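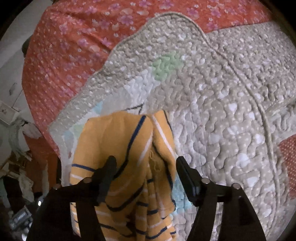
Striped knit over a quilted mat, two fingers and one pinch.

Iltau Workshop Forum > Machines and Automation > Can anything fold laundry yet?

heino_m
Posted 18th September

I keep getting told that household robots are a year or two out. My brother-in-law says it every January, and he has now said it enough times that I've stopped arguing at the table and started arguing on here.

My position is simple. Picking up a soft thing is the easy bit. Any two fingers that close will pick up a knit if you push them into it. What I want to see is the thing put down flat with the edges where they belong, on a surface that isn't a lab bench. Put it on a bed. Beds are soft, they have seams and lumps and other blankets on them, and half the time the pattern underneath is busier than the item you're trying to fold.

Every clip I get sent is a white towel on a black table. Nobody in my family owns a black table.

So has anyone here seen a machine fold real laundry in a real bedroom, start to finish, with no person standing just out of view? I'm willing to be wrong.

Reply 1
gaetano_b

You're being too hard on it, Heino. I work in a small shop that does finishing for knitwear, and we've had a Brinetti arm on the bagging end for a good while now. It takes a folded sweater off a tray and puts it in a bag. It is slow and boring and I'd be annoyed if they took it away.

Yes, the folding is still done by two people at a table. But you said chores, and bagging is a chore. I did it for years and my wrists remember.

Reply 2
heino_m

Somebody folds the sweater, somebody lays it on the tray the right way around, and then the arm moves it to a bag. I have a conveyor belt that could do that if you tipped it. What happens when the sweater goes on the tray with a sleeve hanging off?

Reply 3
gaetano_b

It stops and a light comes on and I go over there.

Reply 4
heino_m

Thank you.

Reply 5
solveig_s

I'm closer to Heino on this, though I think he has the hard part slightly wrong. Putting down flat is hard, sure. But look at what happens before that. When you pinch a knit in the middle it bunches, and all the corners disappear into the bunch. At that point you have a lump. A person drops it, gives it a shake, and finds two corners by feel without thinking about it. I can do it in the dark with a cold.

A pair of fingers has to find the corners by looking, and stripes make that worse in my opinion. A stripe running into a pleat looks a lot like an edge. Throw a patterned quilt under it and you've got edges everywhere, most of them fake.

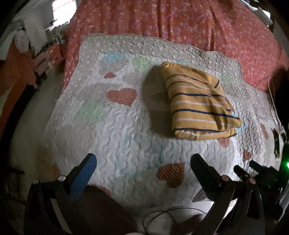 I'd call a rough rectangle with one side rolled over a decent fold, by the way. My own are no better. If a machine got a striped knit to that stage on a quilted surface, by itself, I'd clap. Then I'd ask it to do the fitted sheet.

What I don't believe is the jump people make from "a person holding a gripper can do this" to "the gripper can do this." With a hand-held tool, all the clever stuff is still in the wrist and the eyes of whoever is holding it. Useful to learn from, maybe. It tells me the fingers are good enough. It tells me very little about the rest.

Reply 6
indrek_avo

That last paragraph is the bit I'd push back on. "The fingers are good enough" is a big deal! For years the excuse was that we needed some fancy hand with five fingers and skin. If a plain two-finger gripper can grab, lift and lay down a knit with a human driving, then the hardware argument is over and it's down to software. Software gets better. I think you are both going to look silly, and sooner than you'd like.

I'd also say the bed is a fair place to practice. People complain that demos are too clean and then complain when the work is done on a messy bed with a kid's quilt.

Reply 7
solveig_s

I didn't complain about the bed. I like the bed. I'd like to see more beds and fewer tables.

But "then it's down to software" is carrying a lot there, Indrek. You could say the same about driving.

Reply 8
m_vanags

Some numbers from the shop side, for what they're worth. We looked into a folding machine for the linen room at Lūse, where I do maintenance. The machine we were quoted handles flat pieces only, one size at a time, and you feed it by hand. The salesman was honest enough about that. I asked about knits and he changed the subject to pillowcases.

We do maybe 200 mixed pieces on a slow shift. Socks, bibs, kitchen cloths, baby blankets, whatever comes. I timed one of our folders doing a pile of small knits and she got through it in 15 minutes while telling me about her roof. I would need to see something come within shouting distance of that before I put my name on a purchase order.

The cheap arm my nephew wants to try costs 3,000 dollars before you've bought the thing that goes on the end of it. He's sure he can get it to fold. I've told him he can have the corner by the dryers and one hamper.

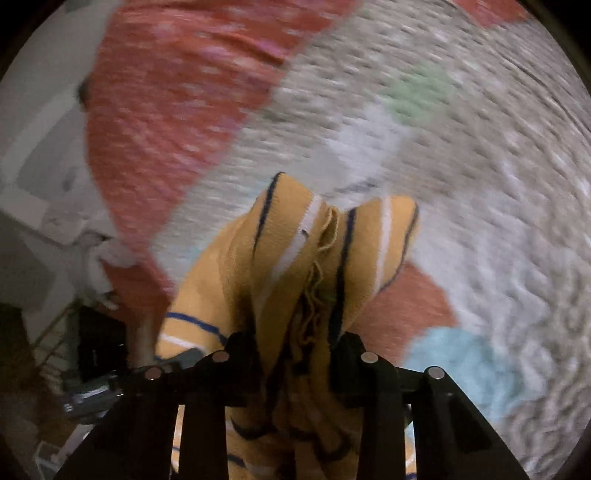 Grip is the other thing I'd want to test there, and for longer than a demo lasts. Knits snag. You get a loose thread at the edge, it catches in a joint or around a screw head, and the next pull makes a hole. Our folders see a loose thread and work around it. I've fished enough yarn out of enough rollers to be nervous about anything with pivots and open gaps going near a sweater 200 times a day.

Reply 9
gaetano_b

Mārtiņš is right about snags. We had to tape over a screw on ours. The tape comes off, so we tape it again. I hadn't mentioned it earlier for obvious reasons.

Reply 10
indrek_avo

So cover the joints. That's a rubber sleeve and an afternoon. I don't see how that counts as evidence that machines can't do chores.

Reply 11
heino_m

It counts as evidence that they don't do them. I asked what anyone had seen working. So far I've got an arm that bags what people folded, a flatwork machine that people feed, and a nephew — good luck to him.

Reply 12
m_vanags

He starts after the holidays. I'll post what happens, good or bad. He asked me to put him down as an optimist.

Reply 13
indrek_avo

Have him start on towels and then go straight to the striped stuff. And let him use a bed or at least a padded surface, please. If it only works on steel, Heino will never let it go.

Reply 14
heino_m

Correct.

Reply 15
solveig_s

Has anyone tried the Usberg mats, the ones with the grippy top? I use one for blocking knits and the cloth stays put much better on it than on a quilt. Might be cheating for the purposes of this thread, but I'd allow it for the nephew.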